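Skoden Robotics Club
Minutes of the regular meeting
6 Mar 2026
Recorded by Aino Pitkänen, club secretary

The meeting opened at 3:45 in the shop. Remo Pfister chaired. Minutes of the last meeting were read and accepted with one correction: the spare power supply was lent to the Rerndale team, not sold to them. It is due back before the April showcase.

1. Money

The balance stands at $111 after the purchase of cable sleeve and two packs of grip pads. The entry fee for the showcase is already paid. Remo asked that people stop buying small parts on their own and turning in receipts afterward. Anything over $9 needs to go on the sheet by the door first. Agreed.

The bake sale was put off again. Two people offered to run it but neither could do the same day. Left open.

2. Showcase at Rerndale

Aino read out the letter from the Rerndale organizers. Each team gets one floor space, one table and 30 minutes, setup included. Teams bring their own bottles or cups for the pick and place task. The organizers will not say in advance where on the table the items will be put, only that they will be upright and within reach of a person standing at the table.

There was a long talk about whether setup should count toward the time. Remo will write and ask if the arms can be powered up and homed in the hallway before the clock starts. If the answer is no, the startup checklist has to get shorter. It runs to two pages now and several steps on it are left over from the old base.

It was asked whether we can bring our own table. The letter does not say. Remo will put that in the same message.

3. Software

The Clesano branch was merged on Tuesday. It has the new teleoperation settings and the slower approach speed near the table edge. The older branch stays up for now but should not be used on the robot. Anyone who still has it on a laptop should pull the new one before the next session.

The logging script writes to the wrong folder if the date is typed by hand. Known problem. Until it is fixed, use the button.

There was a question about whether the practice runs should be scored by the driver or by a second person. The driver usually can't see the log while driving, so a second person will do it. The form is in the binder. Please write down the failed grasps too. Last month's sheets have a lot of blank rows, and a blank row could mean anything.

4. Arms and grippers

The Bošković grip pads were compared with the plain rubber ones. The Bošković pads hold better on smooth plastic but pick up dust and have to be wiped between runs. The group voted to use them at the showcase and keep the rubber pads as backup.

Remo raised the gripper cables again. They need enough slack for the wrist to turn all the way, but a long loop can catch on whatever is standing on the table. Two ways of fixing it were discussed:

Clip the cable at the middle joint and leave the slack above it.
Run it in sleeve all the way to the shoulder.

The first is quicker and can be undone. It will be tried on one arm before anything is done to the other. The sleeve already bought will be kept for the base wiring if it isn't needed here.

5. Bottle task

Most of the remaining time went to the bottle task. We are working with two bottles on the white folding table, one of tea and one of water, with the right gripper going for the water and the left held back near the table edge.
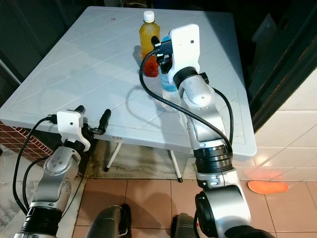
The order of picking was argued over. Taking the front bottle first leaves a clear path to the one behind it, and the drivers prefer that. The case for taking the back one first was that the judges may call the order, and we should be able to do either. Decision: front bottle first until the drivers are comfortable, then switch the order every other run.

Remo wants the head camera view checked before each session. When an arm is reaching down, the gripper can block the driver's view of the bottle it is going after. Drivers should look at where the bottle is standing before they bring the arm in, and back off if they lose sight of it. Pushing ahead blind is how the cup stand got broken in the fall.

It was suggested that the left arm could steady a bottle while the right one closes. No decision. Aino thought it was too much to add before April, and two of the drivers agreed with her. It can come back on the agenda after the showcase.

Bottles are to stay capped at all times. No drinking from the practice bottles.

6. Other business

New members have to do the safety walkthrough before they stand inside the taped area. Two still haven't. Remo will do it with them at the start of the next session.

The key to the parts cabinet is missing again. Whoever had it last should look in their coat.

A parent asked if families can come and watch a practice. Yes, if they stay behind the tape and let Aino know ahead of time.

Action items

Remo: write to Rerndale about setup time and the table.
Remo: safety walkthrough for the new members.
Aino: print more scoring forms and put them in the binder.
Aino: ask Skoden office about a van for the showcase.
Drivers: cut the startup checklist to one page and bring it to the next meeting.
Everyone: pull the Clesano branch.

The meeting closed at 5:10. Next meeting same time in two weeks, in the shop.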